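# gretville-gossip-headlines

Headlines and opening lines from celebrity news pages, collected for work on duplicate stories. The same breakup tends to get written up many times in a week, and the set pairs those versions with each other.

Last updated November 19, 2018.

## Contents

- `headlines.csv` – more than 800 headlines, one per row
- `pairs.csv` – row ids of headlines that cover the same story
- `sources.txt` – the 3 sites used: Trasmont, Pilteck and Marsden

Each opening is cut at 20 words. Photo credits and "read more" lines were removed before cutting.
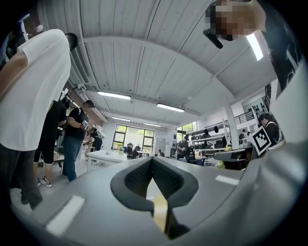 *Gripper, with the workshop or lab ceiling behind.*

## Labels

`topic` is one of `couple`, `breakup`, `feud`, `tv` or `other`. A story about a couple fighting on a talk show goes under `feud`, even if the show is named in the headline. `quoted` is 1 when the headline has a direct quote in it.

## Known problems

- Marsden changed its page layout in October, so some of its rows have no `time` value.
- Pilteck edits headlines after posting. We kept the first version only.
- Nicknames are left as printed – matching on names alone will miss pairs.

The stories are rumors as often as news. Please don't use the rows as a source of facts about anyone in them.

To have a row removed, open an issue with its id.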